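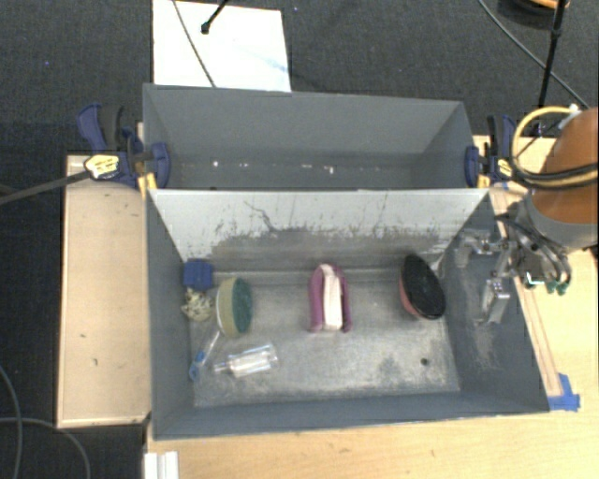
About us

Hi, I'm Nerys Sayce, and Folley is me, Daniyal Sandhu and Lensa Tesfamariam. We help small companies work out what to buy when they want a robot to do their picking, and what to leave in the catalog for another year.

I used to do purchasing for a packing firm, where I once signed for a very nice arm and forgot to budget for the gripper (and the cables, and the table to bolt it to!). It sat in its crate until October. So when you send us a quote, the first thing we do is go looking for the lines that aren't there yet.

We try things out before we tell you to spend money on them. Send us a box of whatever you need picked, the awkward stuff especially. See-through things, squashy things, anything lumpy. Plain gray bins, bar clamps and blue tape do us just fine for a first trial, and you'd be surprised how much of a budget can wait until you've seen one.

A first planning call is free. A written equipment plan is $1150 and takes 14 working days, and Daniyal will go through it with you line by line, for as long as you like – he loves a spreadsheet. We don't take commission from anybody who sells arms.

We're back from the winter break on 6th January. Write to Lensa if you want a slot, and tell her what you're picking and how big your bins are.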